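4.2 Comparison of finger geometries on bedding and garments

The rigid-object trials in Section 4.1 did not separate the two finger sets. Both closed reliably on boxes, bottles and handles, and the remaining differences were within the spread between operators. Cloth is a harder test. It offers no fixed shape to close on, it slides under light contact, and a grasp that looks sound at the moment of closing may release as soon as the hand is raised. We therefore repeated the comparison on a made-up bed at the Clonmont site, using the same hand-held tools and the same recording settings.

The two finger sets are referred to by their project names. Beddoe is a curved finger with a grooved inner channel. Pliketti has the same outer curve and the same mounting holes but a flat inner face, so that one can be swapped for the other without refitting the base. All hand-held units were assembled from Cikel parts and checked for jaw alignment before each block of trials. The tool camera was left at its fixed wide setting throughout, which places the fingers in the lower part of the view and keeps the contact point close to the centre.

Each operator completed 40 grasps per finger set, giving seven operators the same load in each condition. After exclusions for dropped video or a missed start signal, 274 Beddoe grasps were kept for analysis. Grasps were made on a cloth or a garment lying on a fitted sheet, and the operator was told to pinch, raise and hold for 10 seconds.
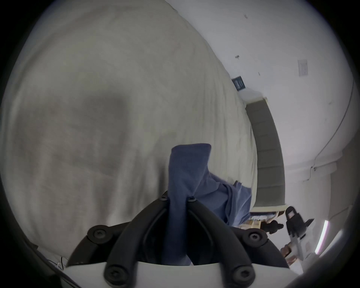

Figure 6. Tool camera view with a blue cloth held between the curved fingers over the bedsheet.

Two measures were taken from the tool camera. The first was whether the pinch held for the full period. The second was how far the edge of the cloth moved relative to the fingertips between closing and the end of the hold. The second measure proved less useful than expected. Where the cloth folded over on itself above the pinch, as in Figure 6, the edge was often hidden and the distance had to be read from the nearest visible crease. These readings were marked as indirect and are reported separately in the appendix.

Single-hand grasps do not show how the fingers behave under a sideways load. For this reason we added a two-hand task in which the operator took a T-shirt by two points along one edge and raised it clear of the bed, one tool in each hand. 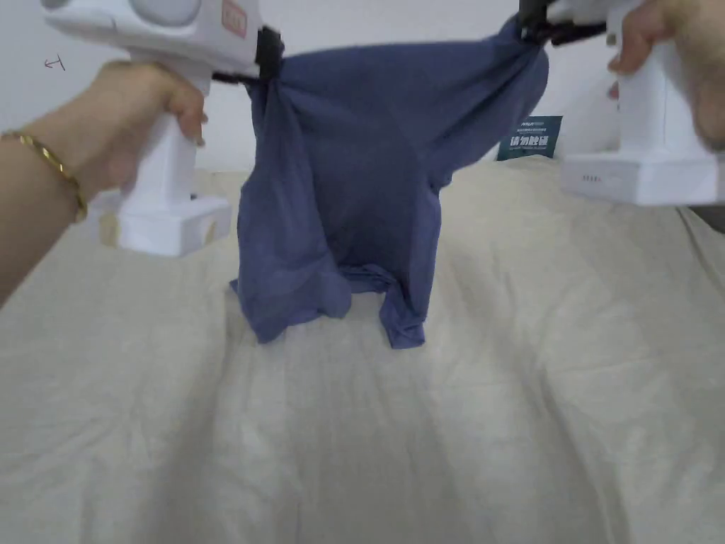
The pull between the tools acts across the fingers in this task, and small errors in wrist angle matter more than closing force. Operators tended to correct for slip by moving their hands apart, which raised the tension and made the slip worse. With the flat Pliketti face this led to sudden release at one side. With Beddoe the cloth was more likely to creep along the groove and stop. We take this as the main practical difference between the two sets, although the two-hand task was not balanced for order and the result should be read with that in mind.

The head camera was used to check the state of both tools between trials. It gives a poor view of the contact point - the housing hides part of it in most poses - but it shows finger opening and the spacing of the hands clearly enough to label each trial by eye.

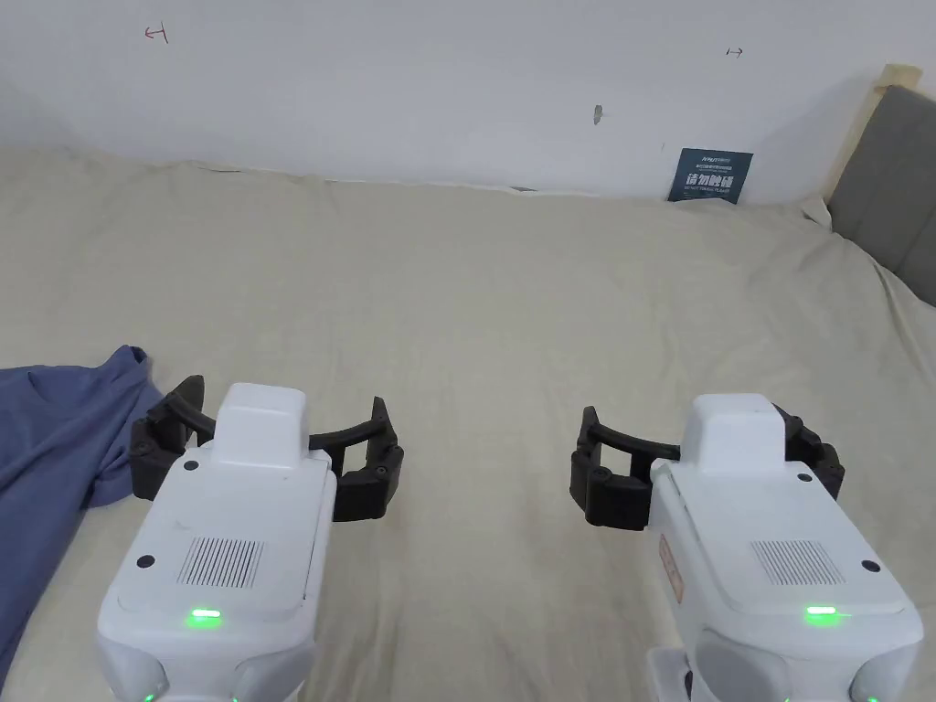
Figure 7. Head camera view of both hand-held grippers with the fingers open; the T-shirt lies on the sheet at the left.

Trials in which either tool was not fully open at the start were removed. No attempt was made to control the initial shape of the garment, which was dropped on to the sheet from waist height before each trial. A fixed starting fold would have reduced the spread in both measures, but it would also have favoured whichever finger set happened to suit that fold. The effect of cloth weight was not tested here and is taken up in Section 4.3, together with the July repeat of the two-hand task on a heavier fabric.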